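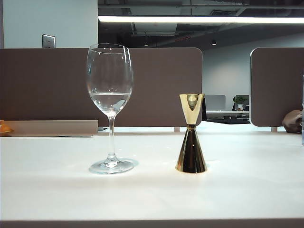 Glass and jigger on the table, fixed camera view

Arm can't find the wine glass, and the jigger comes and goes
posted by Fadi Chidiac, September 25, 2024

I'm building a small drink-pouring arm on a table in our shared office. The job is to pick up the jigger, fill it, and tip it into the glass. Finding the objects is where I'm stuck. The depth camera reads the wall behind the glass, so the arm thinks there is nothing there. The jigger gives me a blob that changes shape whenever I move. I have 236 labeled photos so far. Do I need more photos or a different camera?

Sakda Wannasri
Depth cameras do badly with clear glass and mirror finishes, and another one in the same price range will probably do the same. Use the color picture to find the objects and get the distance from the table. Your table is flat and the camera is fixed, so calibrate once and work out where the foot of the glass meets the white surface. Same for the bottom rim of the jigger. I did this with bottles and was within 5 mm on most tries.

I'd also put a plain matte board behind the table. You have brown partitions with a gap between them and a bright ceiling light, and the bowl of the glass picks all of that up. For the grip, go for the narrow waist of the jigger - both cones will slide out of flat fingers.

Birutė Navickas
Just spray it with matte paint. Worked for me.

Nantana Thongsuk
Paint is fine on the outside of the jigger if you never drink from it. On photos, I went to over 4000 and the glass was still the worst class until I varied the water level. Shoot it empty, a third full and nearly full, with the lights on and off, before you buy anything.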